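Household manipulation (robotics)

Household manipulation is the branch of robotics concerned with handling ordinary domestic objects in rooms that have not been rearranged for a machine. It covers clearing a table, putting cutlery away, folding cloth, wiping surfaces and loading racks. Related work on shop floors, such as packing orders or returning stock to shelves, uses much of the same equipment and is often treated together with it.

Scope

Domestic chores are usually divided into floor work and hand work. Floor work, chiefly vacuuming and mowing, has been sold in working form for many years because the machine needs only to cover an area and avoid obstacles. Hand work requires a machine to recognise an object, choose where to hold it, lift it without disturbing its neighbours and set it down in an acceptable place. As of 2023-09-21 no general-purpose machine for hand work was in common domestic use.

Hands and grippers

Two broad types of end effector are found. The parallel gripper has two flat jaws that close on an object from either side. It is cheap, strong and easy to control, but it cannot shift an object within its grip and often has to put a thing down and take hold of it again. The humanoid hand has separate fingers and a thumb. It can in principle use tools made for people, at the cost of many more joints, more cabling and more frequent repair. Barbieri has argued that the choice matters less than is commonly supposed, and that most failed grasps come from poor estimates of where the object is.

Table clearing

Table clearing is a common test task, as it needs little space and the objects are easily replaced. A typical set mixes items that differ in shape, finish and value: a laptop, a small lidded jar, a steel serving spoon, a bristle brush, a wire stand.
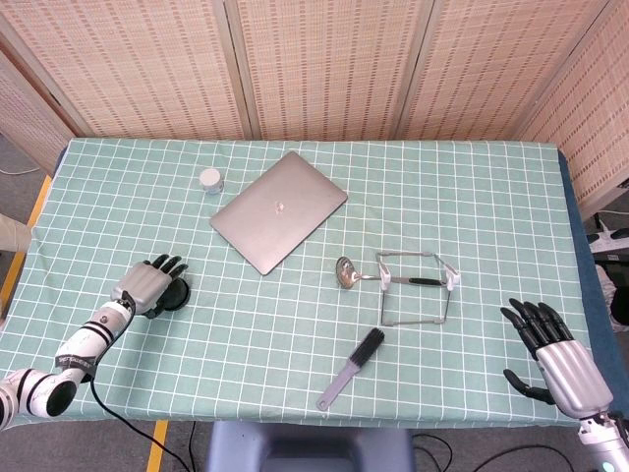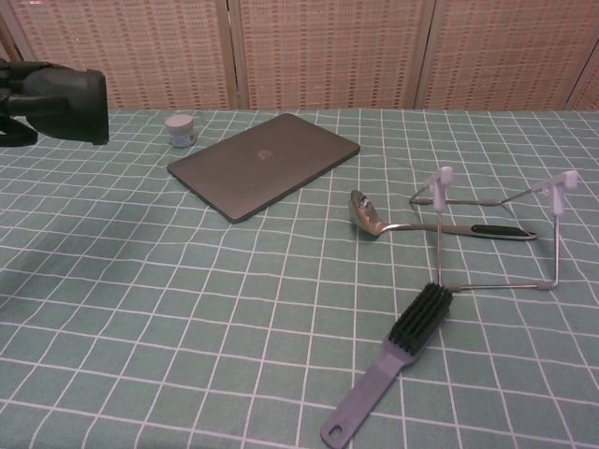 Mixed objects on a gridded cloth, with a folding screen behind the table.

Polished metal is difficult for depth sensors, which may return no reading or a false one. Thin rods give a similar problem, and an object lying across or beneath them must be drawn out along its own length if the stand is not to be dragged with it. Flat, heavy articles such as closed computers leave little room for a finger underneath and are often slid to the table edge before lifting. Cloth adds a further difficulty — it wrinkles under contact and moves whatever is standing on it.

Methods of training

Most current systems learn from demonstration. An operator guides the arms through a task, by hand or from a remote station, and the recorded movements are used to train a control policy. The Dondurville trials, led by Samina Marwat and Casimiro Olmedo, recorded 2,897 demonstrations of table clearing and sorting. Marwat reported that the first 2,000 accounted for nearly all of the improvement on familiar objects, while the remainder helped mainly with new arrangements of them.

Performance

Results depend heavily on how success is defined. In the Dondurville trials the system placed single, well-separated objects correctly in more than 90 per cent of attempts. Complete tables, cleared without help and without dropping anything, were achieved in 37 per cent. The difference is largely a matter of accumulation, as a small chance of error at each step becomes a large one over a whole task.

Speed is a separate limit. The Westo arm, developed for stockrooms and later adapted to kitchens by Wellorance, runs well below human pace when a person is within reach. Shamim Khokhar, who worked on the adaptation, considered this acceptable for overnight work but not for clearing up between courses.

Commercial use

Shop-floor use is further advanced than domestic use. Amadi, a supplier of packing cells, limits its machines to a fixed list of goods and sends unrecognised items to a member of staff. Mwanaisha Mussa has described this arrangement as the likely pattern for homes as well, with the machine doing the routine part of a chore and leaving the rest where it was found.

See also: grasp planning; remote operation; service robot; tool use in robotics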